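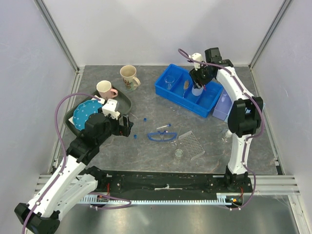

Letance Two-Arm Bench Station

Model 3616

The Letance is a two-arm station from Wakeck for clearing and sorting benches in shared labs, teaching rooms and staff kitchens. Both arms mount on one rail along the front of the table, so either can be set up to serve a tray or a divided bin.

What it handles

Small loose items: mugs, plates, test tubes with caps, syringes without needles, goggles, well plates, small bottles and beakers. Mixed tables are fine. Items over 2 kg, open liquids and anything sharp should stay with a person.

What changes for staff

At our Candadberg site the end-of-shift clear-up used to take one technician 25 minutes. The station now does the picking up and the technician checks the bin before it goes to washing. The job did not disappear — it moved. People still decide what counts as waste, label the compartments and deal with anything the arms leave behind. Expect questions in the first weeks about who is responsible for a misplaced sample, and settle that before you switch on.

Operators need 3 half-day sessions. No programming is required. Item lists are edited in Satti, the software supplied with the station, and a shift lead can approve changes from the same screen.

In the package

Two arms with grippers, rail, enclosure, Satti license for one station. Trays and bins are not included.

Service

Support line opens Monday at 7 a.m. Replacement gripper fingers are sold in pairs. Please have your station number ready when you call.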